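通讯首页 > 八月号 > 实验台边

八月 | 文:本刊编辑,Sundo 双臂组

这个月轮到我写实验台边这一栏,拖到交稿前一晚才动笔,手边一杯凉掉的豆浆,大家将就着看吧!

上一期有读者来信问,你们组天天说“示教数据不要贪多”,到底有没有数字撑着,还是嫌采数据太累找的借口。嗯……两个原因都有。不过数字现在确实有了,所以这一期我就专门讲讲这件事,讲我们怎么给双臂策略挑示教数据,挑完以后发生了什么,还有哪些地方我自己到现在也没想明白。

先把背景交代一下。我们手上有一个双臂操作的数据库,内部叫 Mosoti,攒到今年夏天一共 1,737 条示教,全是人一条一条遥操作出来的。内容嘛,说起来很朴素:一只手拿一样东西,另一只手拿另一样东西,然后放进去、倒出来、换个手、摆整齐。听上去像幼儿园手工课,做起来能把人逼疯。尤其是两只手要配合的那一小段,操作员稍微犹豫一下,轨迹里就多出一截莫名其妙的停顿,模型学得还特别认真,你停它也停,停得比你还久。

我们以前的做法是全喂进去。反正是模仿学习嘛,数据越多越好,这个想法在组里统治了很长时间,我本人就是忠实信徒(旧的周报还在共享盘里,想笑话我的可以去翻)。后来发现加到一千条往后,成功率基本不动了,有几个任务还往下掉。刚开始以为是训练配置的问题,换学习率,换图像分辨率,换动作块的长度,折腾了好几轮,曲线还是那副爱答不理的样子。

真正的转机来得很没有戏剧性,就是我有一天下午把掉得最厉害的那个任务的示教从头到尾看了一遍。看到后半段我就坐不住了:同一个放球入杯的动作,有人习惯先把杯子端稳再送球,有人习惯两只手一起往中间凑,还有人(我不点名,点名的话是我自己)习惯杯子斜着迎上去,球从侧面滑进去。三种做法单独拿出来都对,混在一起给模型,它就在中间取了个平均,结果是杯子端得半斜不斜,球送到一半又想往回缩。看录像的时候我真是又好气又好笑。 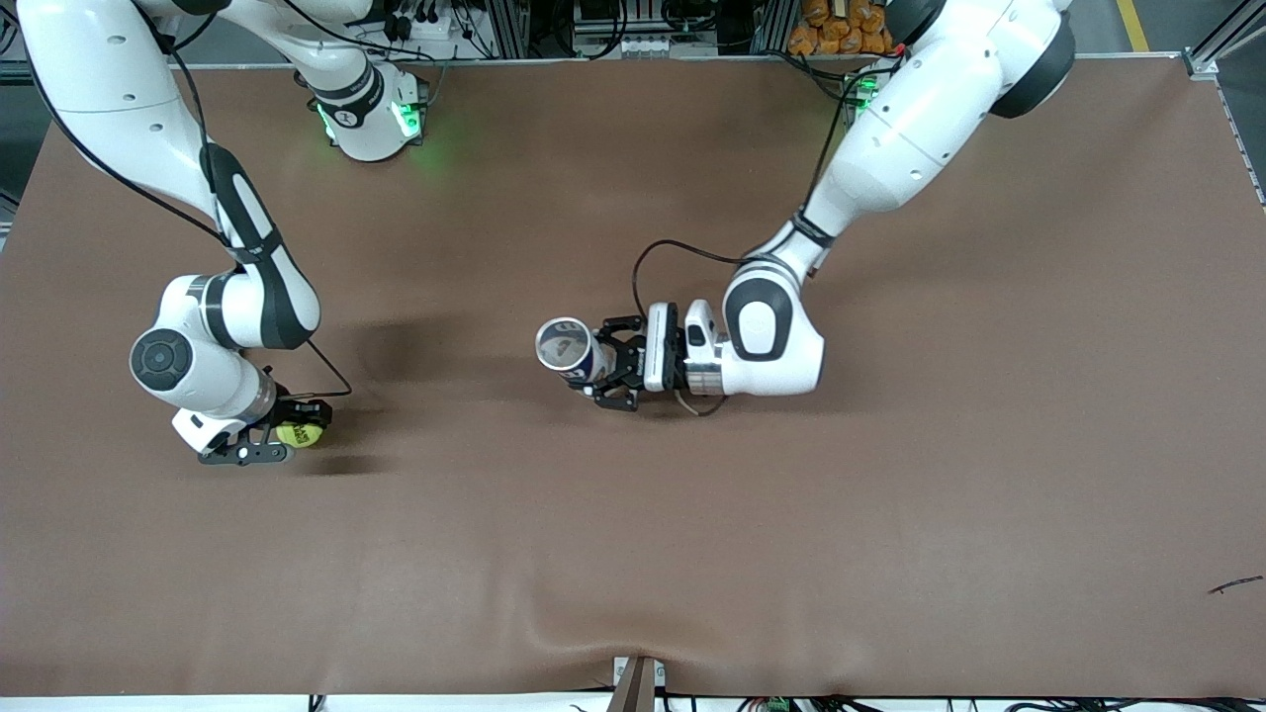
我们后来把筛选方法叫 Atia,原理一句话能讲完:先把每条示教切成“阶段”,再看同一阶段里哪些轨迹彼此打架,打得最凶的那一派少留一点,剩下的再拿去训练。切阶段是整个方法里最费脑子的部分。单臂任务好办,夹爪一开一合就是天然的分界线,双臂就麻烦多了,两只手各有各的节奏,常常是一边早就到位了,另一边还在半路上。我们试过拿其中一只手当主时钟,效果很差,后来改成看两只夹爪之间的相对位姿,这才顺眼起来。拿网球和杯子这一组来说,右爪夹着黄绿色的球,左爪把杯子(或罐子)斜过来,开口朝外,这时候单看任何一只手的状态都不够用,要把球和杯口的相对关系放在一起,才分得清一条示教走到了哪一步。杯子斜多少度,球从哪个方向过来,这两个量一联动,刚才说的三种流派马上就在图上分成了三团,清清楚楚,我当时差点给显示器鼓掌。

分成团以后怎么取舍,又吵了好一阵。一派意见是只留人数最多的那团,干净利落。另一派觉得这样太狠,万一测试的时候杯子的初始角度偏了,模型只见过一种做法,连个退路都没有。最后折中下来的办法是按起始条件来分:起始位置相近的示教里只保留一种流派,起始位置差得远的可以各留各的。这样模型在每一个局部看到的都是一致的答案,放到全局又不至于太单调。这个规则写成代码没几行,写之前争了很久,会议室白板上的字到现在还没擦,我也舍不得擦。

好,上数字。筛完以后,1,737 条剩下 576 条,也就是三分之一左右。用这 576 条训练出来的策略,在网球入杯任务上测了 100 次,成功 70 次。同样的网络、同样的训练步数,全量数据训出来的那一版,连一半都没到。第一次看到结果的时候我的反应是“评测脚本写错了吧”,于是把评测脚本从头查了一遍,又换了个同事重新摆物体、重新测,趋势是一样的。你们可以想象那天晚上群里有多热闹!

不过 70 次成功也就意味着还有 30 次失败,这部分我觉得比成功的更值得聊。失败里最多的一类是球送偏了,碰到杯沿弹开,然后满桌子滚(网球真的很能滚,选它做实验物体的那个人应该负责捡球,可惜又是我)。第二类是两只手互相等。左手到位以后不动了,右手也不动了,像两个人在门口互相说“您先请”,一直客气到超时。这一类很有意思,我们回头在筛过的数据里找,发现示教中确实还残留着一些停顿,单看每一条都很短,短到切阶段的时候被当成了正常减速,没有触发筛选。也就是说 Atia 能看出“做法不一样”,但看不太出“都在犹豫”。大家一起犹豫的时候,轨迹之间是很一致的,一致得不得了,筛选器自然觉得挺好。

这个漏洞我们准备在下一版里补。思路是给每个阶段加一个速度上的参照,两只手的末端同时低于某个阈值、又没有发生夹爪动作,就把那一截标出来,先剪掉试试。有同事担心剪了会让动作变得毛躁,比如对准杯口之前那种必要的慢也一起剪没了。我觉得担心得有道理,所以会先只剪最长的那一批,看看曲线再说。要是大家自己的组里做过类似的事,剪停顿到底是剪短好还是整段拿掉好,求指点,真的求,我已经在这上面耗掉太多个晚上了。

再说几个零碎的、写论文的时候大概率会被删掉的细节,放在通讯里正合适。

关于操作员。筛选结果出来以后,我们很好奇留下来的示教都是谁采的,本来以为老手会占绝大多数,结果新手的留存比例并不低。我的猜测是,新手刚学完标准流程,老老实实照着做,一致性反而好。老手采得又快又漂亮,就是花样多,今天这样明天那样,全凭手感。这只是猜测啊,样本也就我们组这么几个人,别拿去写进你们的综述里。但从那以后我们改了一个习惯:每次采集开始前,先把这一轮用哪种做法说定,写在纸上贴在显示器边上。做法可以换,换了就另起一批,批次名里写清楚。就这么个土办法,后来新采的数据筛掉的比例明显小了。

关于杯子。杯子斜着拿的时候,左爪夹的位置对后面影响很大。夹得靠口,手指容易挡住送球的路线;夹得靠底,杯口晃的幅度就大,右手那边得追着它跑。我们没有在筛选里专门处理这件事,可是看聚类的结果,夹取高度自己就冒出来成了一个次要的分界,说明数据里本来就有这层结构。我挺喜欢这种时刻的,你没告诉它要看什么,它自己把你平时懒得注意的东西端到你面前。

关于网球。有人问为什么不用硬一点的球,比如高尔夫球。一个很实际的考虑是夹爪合上去的时候,网球会稍微变形一点,给位置误差留了余地,对策略比较宽容。换成硬球我们试过很小的一轮,还没有整理好,先不报数,免得下期又要写更正。

关于对照实验。写到这里肯定有人要问,随机抽 576 条行不行?问得好,我们也做了。随机抽的那一版比全量的没有好多少,几个训练种子之间的差别还很大,运气好的时候看着挺像样,运气不好的时候简直没眼看。所以少本身没有魔力,怎么少才要紧。另外还有一个对照是按示教时长来挑,只留短的。这个在前半段的抓取上挺有用,到了配合阶段就不灵了,短的示教里斜杯迎球的那一派特别多(因为确实快嘛),其他起始条件下的覆盖就薄了。

接下来的计划,主要是把这套东西搬到 Grotdale 那边去跑。Grotdale 是我们另一个任务集,物体更杂,步骤也更长,阶段切分会不会在那里散架,我心里一点底都没有。网球入杯毕竟只有一个关键的配合点,长任务里可能有四五个,前面一个阶段的流派选择会影响后面的起始条件,局部一致这个假设还成不成立,要打个大问号。组里目前有两种赌法,我押的是“能用但要改”,赌注是一顿火锅。结果出来一定在这里汇报,输了也汇报。

还有读者问代码什么时候放出来。切阶段和聚类那部分正在整理,注释写得乱七八糟,变量名里还混着拼音,我实在不好意思就这么给人看,再给我一点时间。数据这边,Mosoti 里每一条示教的筛选标签会先放到内网,保留还是剔除、属于哪一团、起始条件归在哪一组,都会标上。内部的同学如果手上有自己的策略,特别欢迎直接拿这份标签去训一版,跟全量的比一比,结果好坏都告诉我。不好的我更想知道,带上失败录像最好,我请喝奶茶。

最后提醒一句跟方法没什么关系的:评测的时候请务必把每次物体的初始位置记下来。我们第一轮测的时候嫌麻烦没记,第二轮想逐次对照,才发现根本对不上号,只好全部重来。那一整个下午我都在摆杯子,摆到后来看见食堂的杯子都想量一下角度。表格模板已经放在组里的共享盘了,列名别改,改了脚本会读不出来。

下个月这一栏写触觉那边的进展,由隔壁组接手,想听什么可以先来信点菜。

联系我们:回复本期邮件即可 | © Sundo 内部通讯 | 返回顶部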